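To: Trekurine Table and Linen List
Date: Saturday, August 31, 2019
Subject: Re: Oval tables and square mats

Hello all,

I'm so glad this came up again, because I've been fiddling with exactly the same problem all summer and I've finally got a table I like sitting down at! The message I'm answering is partly copied further down.

MATS ON THE TABLE

My table is oval and it lives under a cream cloth with ivory scrollwork and the odd clump of brown flowers. For years I put plain mats on it, thinking a patterned cloth was quite enough pattern. Then in June I went through the linen box I had from the Verosmont fair and found a pile of square flowery ones, all different, and I put four out just to see. Lovely. Two at the near left, two over on the far right, with the middle left clear for the dishes.

The trick with a curved edge is to stop trying to follow it. I set each mat by hand, hold it at both lower corners and shift it until it looks comfortable, then leave it be. The one nearest my chair has peach lily-like flowers and a pink double line with words running between the lines on all four sides, terribly mournful ones (BEHIND YOUR GENTLE SMILE IS THE SAD, it begins), and I'm very fond of it.

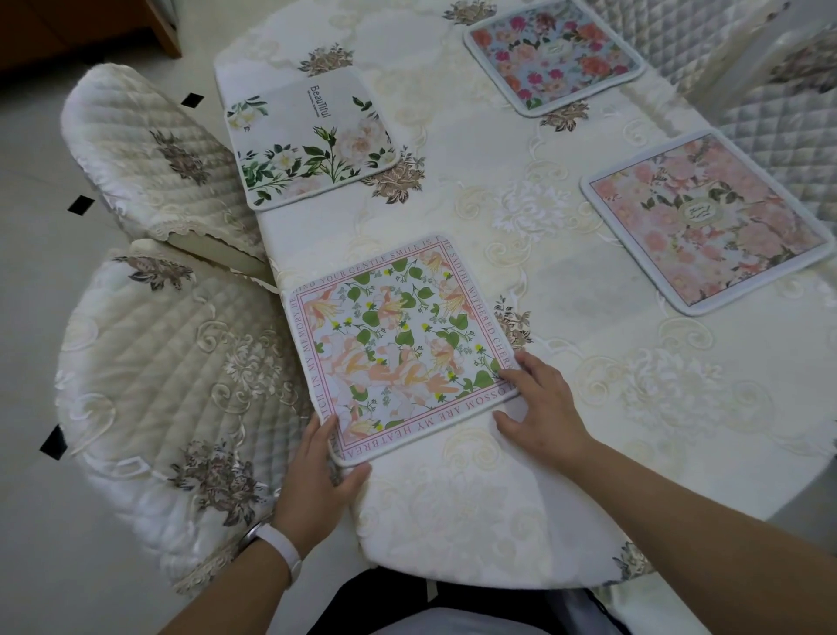 On 28 August, Begum wrote:

> I gave up on square mats with my oval table. The corners either
> hang over the curve or you push them so far in that your plate
> is a mile off. I've gone to round ones, 31 cm across, and they
> sit much better. I do miss the patterns though, all the round
> ones I can find are beige. Does anyone mix patterns on one table
> or does it end up looking like a jumble sale?

Yes, mix them, please do! I think it looks like a jumble sale only when the edges are different as well. Mine nearly all have a pale border, and that seems to pull them together however much is going on in the middle. I do see your point about the corners. My table is fairly wide and I can bring a mat in a little without anyone having to stretch, but on a narrow one I might well go round too.

SORTING THE REST

I took the others off to the bedroom to go through them, as the bed is the only place big enough to spread things out. I hold each one up at arm's length before I decide. Close to, you only see one rose, and from a little way off you get the colour of the whole thing. There's one with a pale blue ground and big coral peonies and GARDEN in gold-brown letters in an oval in the centre, and I'd had it down as too busy.
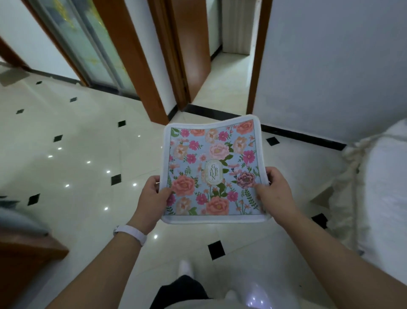

I've changed my mind completely and it's going in the Sunday lot. The reds and oranges can go together on a plain cloth, I think, and the whites and very pale pinks stay with the cream one. I haven't settled where the greens belong. I'd be happy to hear ideas.

The wording is half the fun for me. "Beautiful" turns up on one of the white ones, and another has it with a capital T in the middle, BeauTiful, and then in tiny letters THE MOOD WILL BE VERY GOOD. How could you not put that in front of somebody at breakfast?
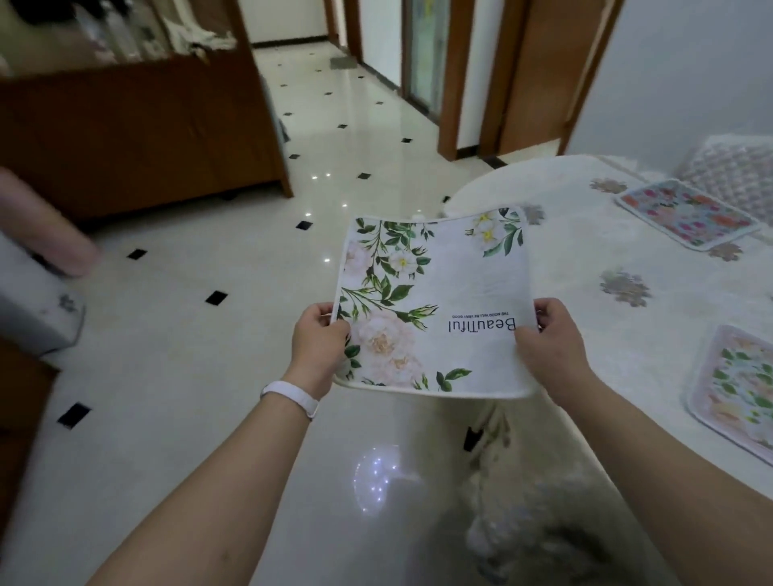

STORING THEM

Flat, always. I had 6 rolled up in a drawer at Sturedmont one winter and they never quite forgave me, the borders still lift at the ends. Now they go in a stack with a sheet of tissue every 5 or so and nothing heavy on top. If anyone has a good way of getting a curl out of a padded border I'd love to know it. I've tried a warm iron through a tea towel with middling results.

Happy laying of tables, everyone, and Begum, do send us a picture of the round ones, beige or not.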